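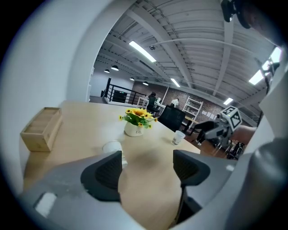
Morkirbridge library will open its upstairs meeting room for free public use from March, after a refit paid for with a grant of £1000. Local groups of up to 12 can book it in two-hour slots. The long light-wood table stays, with a pot of sunflowers on it and a mesh-backed office chair behind. Paper cups will be provided, but users are asked to bring their own drinks.

Svyatoslav Nazarenko, who manages the library, said 79 people had replied to a survey on the room last autumn and most wanted somewhere to meet in the evening. The last slot ends at 8pm. Bookings are taken at the front desk or by phone on extension 266.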